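Staff moved from packing to hand-held gripper work. How do we set quotas and rotate people?
Asked in: Workplace automation > Staffing and job design

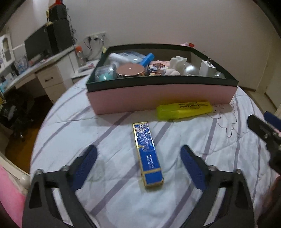 4 min read

Background. Our site does mixed small-goods sorting. Until March it was all bench packing, paid by the hour with a per-shift target. Part of the crew now does demonstration work with hand-held grippers: pick up an item, put it in an open box, reset, repeat. The recordings go to Zorkatum, who train the arms we are due to get on line 2. Typical items are what you see on the table: a slim blue box, a highlighter, a marker, a power adapter, small packets and lids.

The group is 18 people. Management took the old packing target, scaled it, and arrived at 76 completed picks per hour. Three problems so far.

First, the target counts completed picks only. A pick that slips and gets redone properly is logged as one, the same as a clean one, so people hurry the approach and the fingers arrive crooked. Zorkatum then rejects the recording, and the rejection is charged against the person who made it.

Second, wrists and thumbs. Squeezing a handle all shift is a different load from packing. The old rotation plan (bench, tape, pallet) does not cover it.

Third, pay grade. The job sheet still says packer. Several people have asked whether they are training their replacements and whether the grade will change. I supervise the shift and have no answer to give them.

What I need: a sane way to set the hourly number, a rotation interval, and wording for the job sheet. We use Rolard for scheduling, if that matters.

Answer 1 (accepted)

Drop the scaled target. Packing rate and demonstration rate measure different things. In packing the output is the packed item. In demonstration work the output is a usable recording, and speed beyond a natural pace makes it worse.

What we did at a comparable site, in order:

1. Ran two weeks with no target and logged accepted recordings only. Our median came out at 41 per hour with mixed items. Yours will differ. Thin flat items lying against something else are slow, because one finger has no room to get down beside them. Loose items on an open cloth are quick.

2. Set the target at the median for each item group, with reset time included. If the operator has to empty the box and lay everything out again, that is work and it belongs in the hour.

3. Split rejections by cause. Tracking loss, a dirty lens and bad lighting are equipment faults and do not go on anybody's record. Only a wrong item or a skipped step is an operator fault. Before the split we were blaming people for faults that were mostly ours.

4. Rotated every 40 minutes or so to a task with an open hand. Labeling and checking recordings both work. Taping does not, it is the same grip. In Rolard you can build this as two linked half-roles so that nobody is booked into consecutive gripper blocks.

Get someone qualified to look at the handle force as well. Ours had a return spring far stiffer than it needed to be and the supplier swapped it on request.

On the job sheet, we wrote "demonstration operator" as a separate line with its own grade, one step above packer. The argument that carried was training time: a new packer was up to speed in a day, a new operator took most of a week.

The replacement question you cannot fix with wording. Ask management for the planned headcount on line 2 in writing, and post it. Our people took a bad number better than no number – the ones who left did so during the months when there was none.

Answer 2

Agree with most of the above, except that I would not set an hourly target at all. We use Stikano grippers and pay a flat shift rate with a minimum acceptance percentage. Output dropped at first and then recovered. Fewer sore thumbs too, although we changed the handles in the same month so I can't say which did it.

Also check who may refuse the work. In our case it was treated as a new duty and required notice. Depends on your contract and where you are.

Answer 3

Just use the Han timer sheet, it has a column for this. Set it to 76 and let the slow ones catch up, it's only practice.

Comment on Answer 3: The Han sheet is for assembly cycles. It has no field for rejected recordings, so it would reproduce the problem described in the question.

Comment on Answer 1 (from the asker): Started the no-target period on one shift. Management agreed to the cause split but wants to keep the packer grade until line 2 is running. Will update when I have the headcount figure.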